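Workshop Practice, Unit 5: Sorting and Storing Cables

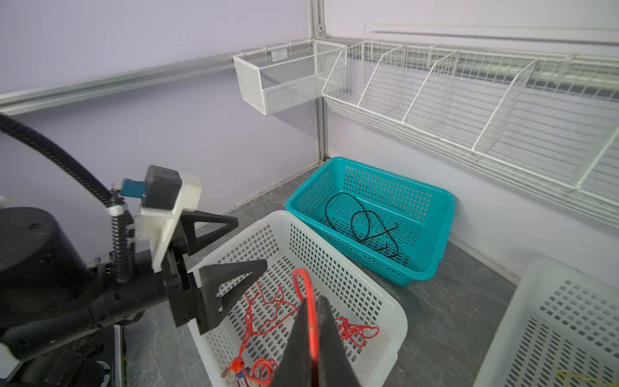

Notes by Shazia Abbasi
Cidumgate, Room 1282

This unit covers what to do with leads and loose wire at the end of a session. Read it before the August practical.

Baskets with holes in the sides suit this work. You can see what is in them from across the bench and dust falls through. We use white and teal ones. Keep thick cable and thin wire apart, as the red wires in the white basket will tangle if anything heavier is dropped on top.

Coiling. Make loose loops, like the black cable in the teal basket. Don't wind a lead round your elbow — it puts a twist in every turn. Leave one end free so that it can be found again.

Thin wire. Lay strands the same way and tie them in two places. Connectors stay on unless they are cracked.

Labels. Write the length and the date of the last check. Pola tags are in the top drawer, Rurkon ties in the one beneath.

Before next time: read the Niazi handout, section 2, and bring one tangled lead from home. Mains leads must be unplugged and have no bare copper showing.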